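Robot Learning Laboratory, Unit 4
Collecting demonstrations for two-arm tasks
Notes by Hatem Bensaid

Read before the first laboratory session in March. Bring a printed copy, because the tablets in the lab are often used for other things.

4.1 What we want from a demonstration

In Unit 3 we trained a policy on a data set which somebody else prepared. Most of you got a reasonable result, and several groups wrote in the report that "the data was clean." In this unit you prepare the data yourselves, and you will see how much work is hidden inside this sentence.

A demonstration is one complete recording of a person performing the task through the robot. The person moves two leader arms, the two follower arms copy the movement, and the computer stores the joint positions, the gripper commands and the camera images with a common clock. One recording is called an episode. The policy will later receive the images and joint positions and must predict the next commands. It has no other information about the task. If the operator looked over the table from the side and corrected the grip because of something he saw there, the policy cannot learn the reason for this correction. It will learn only that sometimes the arm makes a strange small movement.

For this reason the first rule of the laboratory is that the operator works from the camera view on the monitor and does not look directly at the table. In the beginning this is uncomfortable. Depth is difficult to judge, and most students close the gripper too early. Please practice until you can finish the task five times without dropping the part, and only then start to record.

4.2 The task

We use a task from the Plerkden set, the one called "long bar, two hands." The operator must grip an aluminum profile at both ends, lift it, hold it level above the tape line on the table, and put it down again along the line. One arm alone cannot do it well, since the bar turns in the gripper as soon as it is lifted by one end. So the two arms must agree about the height and about the distance between them during the whole movement.

This last point is the interesting one for learning. When two grippers hold the same rigid object, the arms are no longer independent. If the left arm moves outward by a small amount and the right arm does not follow, something has to give: either the bar slides in the fingers or the motors push against each other. In the joint data you can see the second case as a growing difference between the commanded and the measured position. We will plot it in section 4.5.
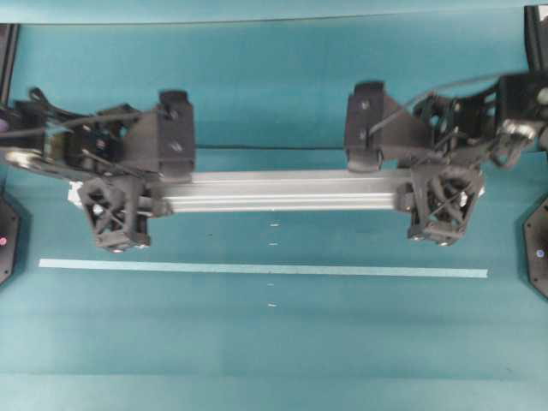 Figure 4.1. Holding phase: bar gripped at both ends, above the tape line.

Please notice in Figure 4.1 that the bar and the tape are parallel. This is what we ask for in the holding phase. Also notice the lattice fingers. They are printed and a little flexible, and this helps the beginner very much, because a small disagreement between the arms is taken by the fingers before it reaches the motors. It does not mean that you can be careless. A policy trained on episodes with much pushing will also push, usually more than the operator did.

4.3 Phases and labels

Every episode is divided in four phases. The operator says the name of the phase aloud, and the second student presses the key.

Approach: from the start pose until the first finger touches the bar.
Grip: until both grippers are closed.
Hold: from the moment the bar leaves the table until it begins to go down.
Release: until both arms are back in the start pose.

The limit between Grip and Hold is the one where groups disagree most. Take the first image in which the bar is free of the table at both ends. If one end rises before the other, wait for the second end. Ansel Benavides checked the labels of last year's groups and found that a late key press in this place was the most common error, so the labeling program now permits you to move the limit afterward, image by image. Use this function. It takes one or two minutes per episode and saves a long discussion later.

4.4 How many, and how different

Each group records 162 episodes. This number is a compromise with the timetable and has no deeper meaning. With nine sessions it gives 18 good episodes in each session, and this is possible if the preparation is done before you sit down.

More important than the number is the variation. If you always put the bar in the same place, the policy learns a fixed trajectory and almost ignores the images. You can check it easily: cover the camera with a sheet of paper during the test, and the arms will continue as if nothing happened. A group two years ago had this result and was quite proud of the success rate until we did the test with the paper.

Therefore follow the start position sheet. It gives 33 start positions for the bar, with different distance from the tape line and different angle. Go through the sheet in the given random order, then shuffle and start again. Do not group the easy positions at the end of the session when you are tired. I know that it is tempting.

Keep constant: the table lamps, the camera position, the backdrop, the start pose of the arms.
Change on purpose: position of the bar, angle of the bar, the operator.

The operator changes after every 16 episodes. Different persons have different habits, for example some close the left gripper first and some close both together. A mixture of habits makes the learning more difficult, and you may ask why we want it. In this course we want it because in 4.6 you will train one policy with a single operator and one with all operators, and compare them. Write the name of the operator in the episode record, otherwise this comparison is not possible.

4.5 What to keep and what to throw away

Failed episodes are not deleted. Mark them as "failed" with one short reason, and they go to a separate folder. We will need them in Unit 6.

An episode counts as failed when the bar falls, when it touches the table during Hold, when one arm reaches its joint limit, or when the operator stops for longer than three seconds without a purpose. The last rule looks severe. However, long pauses are harmful: the policy sees many images where the correct command is "do nothing," and in the test it may stop at the same place and never continue.

A slow and hesitating episode without such a pause is kept. A recovery is also kept, for example when the bar slides a little and the operator corrects the grip and continues. These are valuable, and you should not repeat the episode only to have a nicer one.

After each session run the check script. It controls three things: that there are no missing images, that the time stamps of the arms and the camera agree, and that the difference between commanded and measured position stays below the limit during Hold. Look at the plot yourselves even if the script says "pass." A curve which climbs slowly through the complete Hold phase tells you that the two arms are pulling on the bar. Discuss it in the group before the next session and try to relax the distance between your hands.

4.6 Work for the report

a) Give the number of successful and failed episodes for each operator, with the reasons of failure.
b) Show the command difference during Hold for one good and one poor episode, left and right arm in the same plot.
c) Train the policy with one operator and with all operators. Up to 2,000 training steps are enough for the first comparison; the full training runs at night on the machine named Pellel.
d) Test both policies on start positions which are on the sheet and on five positions which are not on the sheet. Explain the difference.
e) Do the test with the covered camera.

For d) please choose the five positions before you see the result of the training and send them to me by e-mail.

Reading: chapter 5 of the course book, and the Segura report on two-arm handling, pages 8 to 14 (on the course page, same password as before). The appendix about force sensors can be left out, as our arms do not have them.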